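Entry Timing at a Two-Gate Music Festival
Project report, Mervin Lavoie
April 2019

54 shares | 7 comments

1. Purpose

The project examined how long ticket holders wait at the entrance of a small outdoor music festival, and whether the wait depends more on the ticket scan or on the wristband exchange that follows it. The site was the Kastau festival grounds, which have a main gate on the road side and a second gate, Wogan, on the campground side. Both gates use the same procedure. A visitor joins a single line, shows a printed or phone ticket, has it scanned, receives a fabric wristband, and passes through bag check.

The organizers had assumed that scanning was the slow step and were considering the purchase of more handheld scanners. No timing data existed to support or reject that plan.

2. Method

A small logging tool called Pruvgate was written for the project. It runs on a phone and has one button for each stage of entry. The observer picks a visitor at the back of the line, presses the first button, and presses the others as that visitor moves forward. Each press stores a time and a stage code. Nothing about the visitor is stored.

In total 267 complete entries were logged. Incomplete ones, mostly people who left the line to look for a ticket or wait for a friend, were removed before analysis. Groups were logged by their last member. This choice lengthens the scan stage slightly, as one phone often holds the tickets for the whole group and the scanner operator must swipe between them.

The two observer phones did not agree on the time. The difference was found when the files were merged and was corrected by shifting all Wogan records by a constant. Stage durations were not affected, but arrival curves would have been. 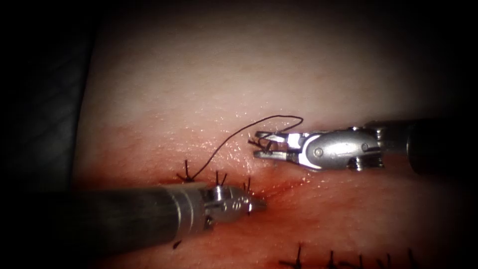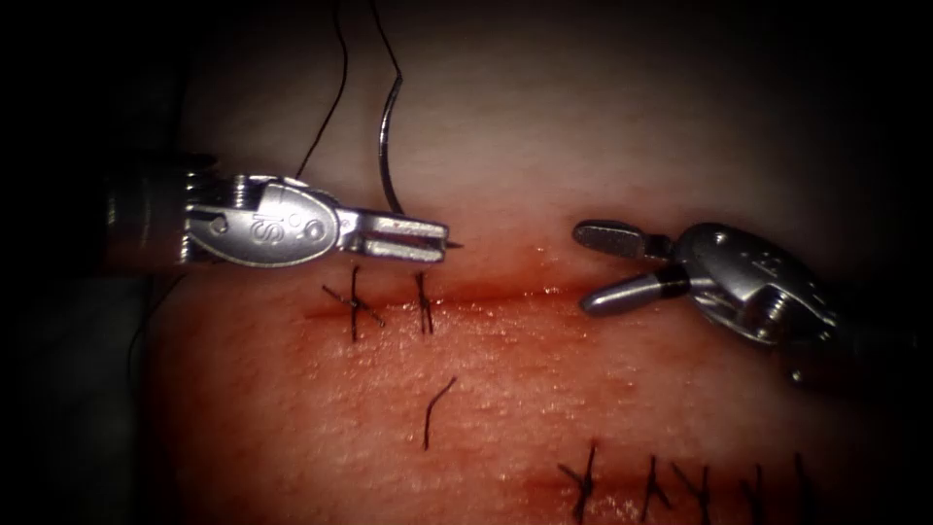

Suture-practice pad, instrument tips on either side of the incision
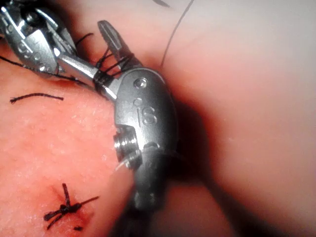
Black suture thread around the neck of the instrument
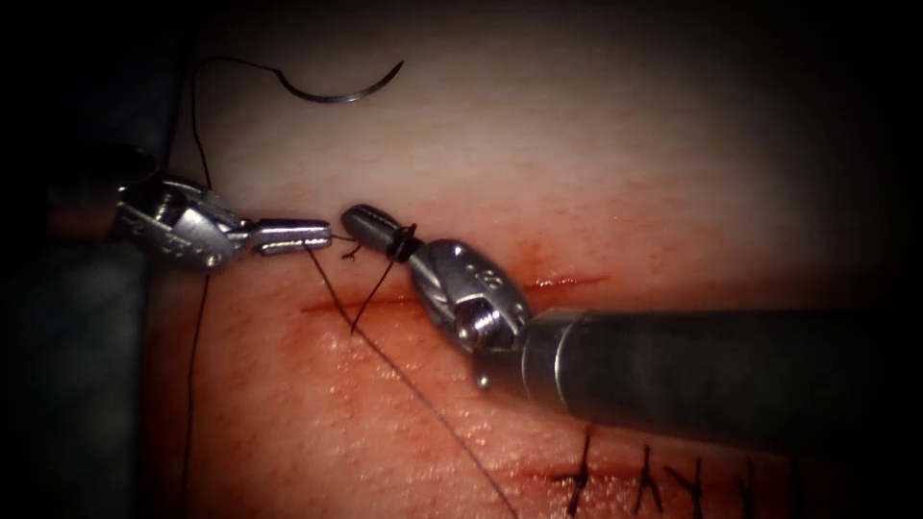
3. Results

The wristband stage was the longest in both lines, with a median of 52 seconds per group. Scanning was shorter at both gates and varied less. The longest scan times came from phones with dimmed screens and from printed tickets that had been folded across the code.

Most of the wristband time was spent on the clasp. The fabric band is threaded through a metal closure, pulled to size, and crimped with pliers. Each gate had one pair of pliers. When two staff members were fitting bands at the same table, one of them waited for the tool. This was not logged as a separate stage and should have been. It is known only from written notes.

Bag check added little delay in the afternoon. After dark it slowed at Wogan, where the table was lit from behind the staff and they had to turn each bag toward the light.

4. Discussion

More scanners would not shorten the line under the present layout. Visitors would reach the wristband table sooner and wait there. A second pair of pliers at each gate is the cheapest change, and it needs no extra staff. Mailing wristbands with advance tickets would remove the stage for most visitors, but lost and shared bands would then need a help desk, and the cost of that desk was not estimated.

The main weakness of the data is that the observer chose whom to follow. People with large bags or bright costumes are easier to track in a crowd and may be overrepresented. Following every tenth arrival would be better, but it was not possible with one observer per gate.

5. Further work

The organizers also run an indoor winter concert in December with a single door and paper hand stamps. Logging that event with the same tool would give a comparison without the wristband stage. Before then, Pruvgate needs an undo button and a clock check at startup.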